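Pondbridge, 19th April

Iden questions the "sort it later" bin

Household storage firm Iden has doubts about the catch-all bin, and is saying so before its Dinside range goes on sale in December.

The firm asked 846 households how they use theirs. Over 135 said they had not emptied it in six months. Iden sells bins and would like to believe a bigger one fixes this. The replies don't support that.

A toy scoop, a plastic cup, a spray bottle and a crushed drink can do not belong together, whatever colour the tray is.

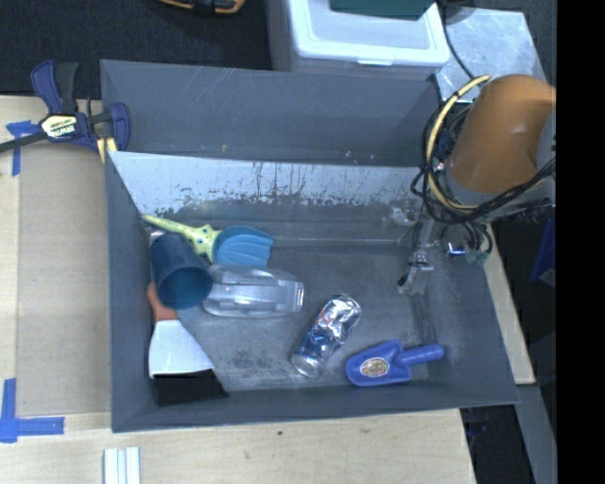 Cans should go straight to recycling and sprays to a cupboard. Whether labels help is unclear, and Iden makes no claim that they do. The full survey is available from the Girard Street office.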